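Looking after the hand-held grippers at Hekthorpe

The Hekthorpe cell has no arm in it for most of the working day. Tasks are first carried out by an operator holding a pair of grippers, and the recorded movements are used later to program the two-armed machine next door. The maintenance sheet is therefore written around the hand units, which wear faster than anything bolted down.

Each pair is issued with a log card and a fixed number of cycles. Soft fingers are changed at 800 closures, or sooner if a crack shows at the edge of the opening in the finger. Tirkby, which moulds them, supplies fingers in matched sets, and the cell keeps them matched. A new finger closing against an old one pulls small objects to one side, and the error is carried into every recording made that shift.

Changing a set takes two screws per finger. The screws are tightened by hand and marked with a paint line, so that a turned screw can be seen without a tool. The jaw is then opened and closed 44 times on a foam block before the zero position is stored. Earlier practice was to store it at once, but fresh fingers settle slightly and the zero drifted by the middle of the morning.

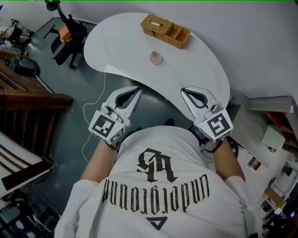
An operator with both grippers open in front of the table. The square markers sit at the base of each unit.

Markers receive more attention than their simplicity suggests. The tracking software takes the position of each hand from the printed squares, and a scuffed corner or a lifted edge is enough to make it jump. They are wiped with a dry cloth at the start of a session. Solvent is not used, as it lifts the black. A replacement marker must be seated flat in its recess and the offset measured again on the jig; copying the old value across is the commonest fault found at inspection.

Gloss surfaces are a known nuisance. Reflected light can wash out a marker at low angles, and the room lights are set before the first run and left alone until the last.

Cables are checked by flexing them at the connector while the signal is watched on the screen. Sotiropoulos units of the first batch had a short strain relief, and those still in service have been fitted with a longer sleeve. Any cable that drops a reading is cut in half before it goes in the bin, a rule introduced after one found its way back into the drawer.

A full calibration is done every 1,000 cycles and takes 56 minutes with one person. The Fendanport workshop, which runs the same equipment, does it with two and shares its jig drawings with Hekthorpe. The next revision of the sheet is due in November and will add a wear limit for the trigger pivot, at present judged by feel.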